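Gripper offsets, round two

Quick one tonight, I have to be up at 5.

So the sim cell is back. Mostly. For anyone who missed the last post: I keep the simulated copy of the two-arm cell running at Cesholm, the real one gets built up next door to us, and my job is making sure the fake one doesn't lie to people. It was lying. The fingers on one side were closing about a finger pad short of where the controller thought they were, and Dragica had been tuning grasps against it for most of September before she came over and asked, very politely, if I had touched anything.

I had touched something.

What happened: I swapped the finger meshes. The old ones were a blunt placeholder from the Kusora model pack, and I put in the longer tapered ones to match what's going on the real arms. New mesh, new origin. The old origin was at the base of the finger, the new one is at the middle of the pad. I fixed it on one arm, got called into a meeting, and never fixed it on the other. No error, no warning. It loads fine and looks fine and grabs air.

Order I did things in, mainly so I can find it again next time:

Freeze the physics first. Don't skip this, I skipped it and the arm sagged while I was reading numbers off it.

Zero both arms. Open the grippers to the full stroke and leave them there.

Turn on the wrist camera views, one per arm, and save a still from each pose. You want to see both fingertips at the same height. If one sits lower you have a mesh problem, if they both sit wrong you have a mount problem.

Then the collision shapes. Separate from the visual mesh!! I forget every single time. You can have a beautiful finger on screen and a brick doing the touching.

Only then the tool offset in the controller config.

I went through a bunch of poses looking out over the floor and then down over the flat stuff, because the flat stuff is where it really hurts. Being off by a little on a mug, who cares. Being off on a thin flat print means you push it into the floor and the solver throws a fit.

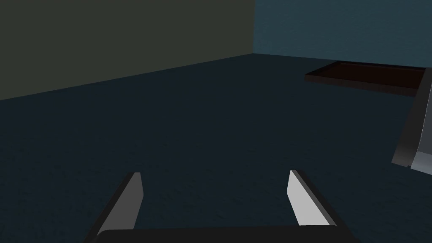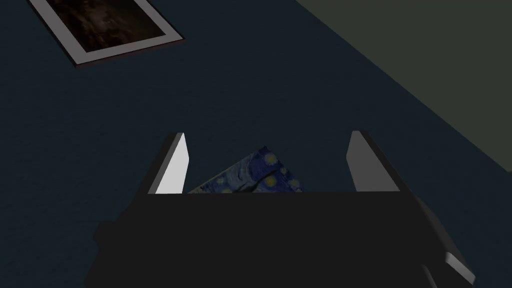 After that it was just patience. Forty close-and-open cycles on each arm with nothing in the gripper, logging commanded width against measured width. Then the same again with a thin block. First pass had a drift that grew with each cycle, tiny, but it grew. That one was not my mesh. It was the mimic joint - the second finger follows the first one through a constraint and somebody (me, a year ago, going by the commit) had set the constraint soft to stop it jittering. Stiffened it up, jitter came back, dropped the timestep, jitter went away. Runs slower now. Dragica says she can live with slower.

Nisreen Zein wrote in after the last post to ask why I don't generate the whole gripper from the CAD export and skip the hand editing. Tried it! The export from Grgić gives you every screw as its own body. 266 parts for one hand. The sim opened it, thought about it, and went down to something like a slideshow. You can merge them, and I should probaly write a script for that, but merging eats the origins and then you're right back where I started this post.

What I did do is add a check. At load it reads the pad position on all four fingers, compares left to right, and refuses to start if they don't mirror. Should have existed from day one. Also moved the offsets out of the two arm files and into one shared file, so there is no "other arm" to forget.

Still open:

- lighting is too dim, the dark palm disappears into the floor in half the wrist views. I want to bump the overhead light but that changes everything Dragica has already recorded, so it waits until she's done with her batch of 100.
- friction on the pads is a guess. Needs a real measurement off the real pads.
- the Sastside controller build still prints the old offset in its startup banner. It's using the new one, I checked twice, the banner is just a stale string. Will scare someone eventually.
- rename the finger files. "finger_new_final2" is not ok

If you're doing the same swap on a two-arm setup, check the origins before you check anything else, and do both arms before lunch. Config diff goes up when I've cleaned the paths out of it, maybe this weekend. Comments are open again by the way, the spam thing is fixed I think.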